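ok so a few of you asked why the kitchen runs went quiet for most of March. short version: our gripper was dropping bottles and I blamed the wrong thing for way too long. long version in this thread

we train in sim first, then move the policy over to the real arm at the Turimham lab. the pick-up task has 2000 practice episodes and it had been boring for weeks, in the good way. grab the bottle, carry it across, put it down, next

then I pulled a new build of the Drorkero physics package and let it run overnight. came in at 7 in the morning with my coffee and found 900 failures. NINE HUNDRED. all of them bottles

my first guess was friction. it's always my first guess. I bumped the finger friction up, reran it, and got the same mess – bottle gets picked up, looks great, then slides out partway through the carry

second guess was the bottle model. Ozan Uysal had swapped some of our assets a while back so obviously I messaged him all grumpy about it. he was very nice! he also hadn't touched the bottle. sorry again Ozan

so I did what I should've done on day one and stepped through a failed run slowly with the force readout open
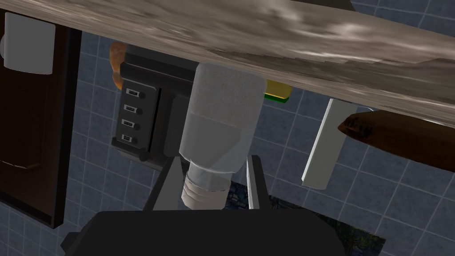 episode 3469 was the one that cracked it. finger force is steady, steady, steady, and then it goes to zero for 2 timesteps and comes right back. two! you'd never catch it playing at normal speed, the fingers don't even look like they move

the cause: our grip controller sends a "still holding" message, and there's a watchdog that lets go if it doesn't hear one in time. the new build changed how time gets counted when the sim is running slow. busy kitchen, slow step, late message, watchdog says bye

and yes, letting go is what we TOLD it to do. I wrote that default. I was thinking about pinched fingers at the time and never gave a thought to something being held up over a floor

this is the part that bugs me. the real arm has the same watchdog. Khairul Tuhumury went and checked the Hutov cell for me that afternoon and the timeout there is the same number, copied straight out of my config. we pulled it out of service until it was fixed

what we changed: a late message now means hold position at the current force and raise a fault. opening the fingers takes a separate command from a person. Khairul also made the fault light a lot more annoying, thank you Khairul

reran the whole set on the new settings and the force dropouts are gone. I still get a few plain bad grasps but those are my policy's fault and I can live with that for now

next up is the same check on the Gökçe gripper, which has its own controller and its own watchdog that I did not write. will post what I find. if you're on the new Drorkero build, go look at your timeouts please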